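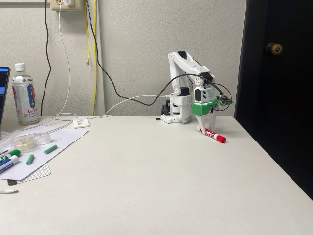
The Arm by the Navy Door

Oliwia Szulc talks to it. "Come on, down a bit," she says, and the white fingers hover over a red EXPO marker while she frowns at her laptop. I've been at Zalewska all morning and I'm already rooting for the thing!

Zalewska packs classroom supplies in Stindstead, 3000 kits in a good July week, and every kit gets its markers put in by hand. Oliwia did that job for two years. Now she spends half her shift teaching a 3D-printed arm with a bright green gripper to do it, at a table with tape, stray caps and a bottle of jasmine tea on it (my kind of desk).

Her pay went up when she switched. Her wrists feel better too, she tells me, though she misses the gossip on the line.

Wiesława Żak has been on that line for 19 years and she's less charmed. "I can fill a tray while it's thinking," she says, and I believe her. What bugs her is the schedule. The company has promised no layoffs, but the 17 packers still don't know who moves to labeling, or when, and she'd like that on paper before the holidays.

Oliwia wants it on paper too. They eat lunch together most days and argue about it the whole time. I got half of Wiesława's poppy seed roll and stayed out of it.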